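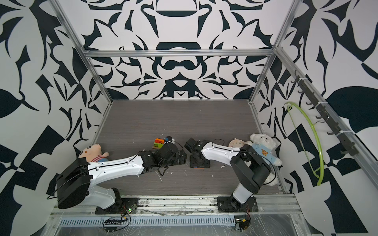

The two-arm cell at Grurach, where the sessions take place.

The manipulation group at Grurach is looking for participants in a study on how people teach robots by hand. The study is part of the project Tesis and is led by Bendik Åberg.

We want to know how the teaching style of a person changes what the robot learns. In January we compared two ways of giving demonstrations with toy bricks. In the first way, the person repeated the same motion as exactly as possible. In the second way, the person was free to choose where to grasp. The policy trained on the free demonstrations failed less often when the bricks were moved to a new position. This result comes from 326 demonstrations by our own staff, who know the arms very well, and we would like to see if it remains true with people from outside.

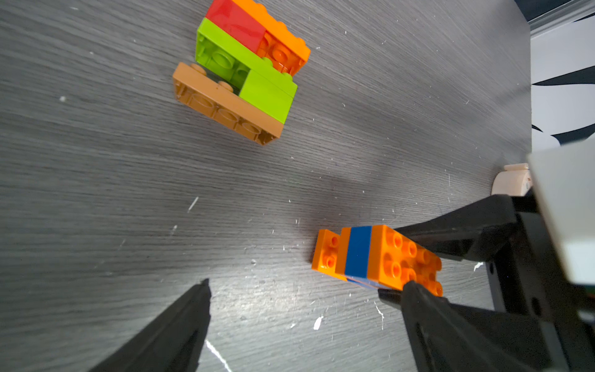

Each participant gives demonstrations in both ways, in random order, with a break between. The tasks are to pick up bricks, to pull joined bricks apart and to move soft toys to the side of the table. You will get a training before the first recording. We record the motion of the arms and the camera views of the table. Your face and voice are not recorded.

You can take part if you are 18 or older, can use both hands without pain and have never worked with robot arms. It is no problem if you are left-handed, and glasses are fine too. We have 27 places. 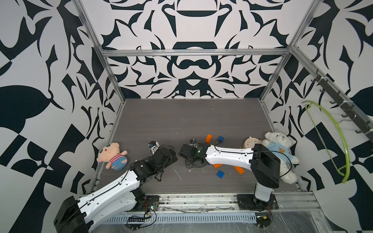 A visit takes roughly two hours, and you may stop at any time without giving a reason. Travel inside Midtbø is paid back. The demonstrations will be published without names together with the Prullow set, and participants who wish it will receive the paper before it is printed.

Please write to Bendik Åberg at the Grurach front desk, with the word Tesis in the subject line, and tell us which hours are possible for you. Applications are open until 2021-06-14.

Comments (3)

marit_k
Can two people from one household both apply? My sister would like to come too.

B. Åberg
Yes, but please send two separate messages. You will get different hours.

oldlathe
I used an industrial welding robot for one year, a long time ago. Does this count as working with robot arms?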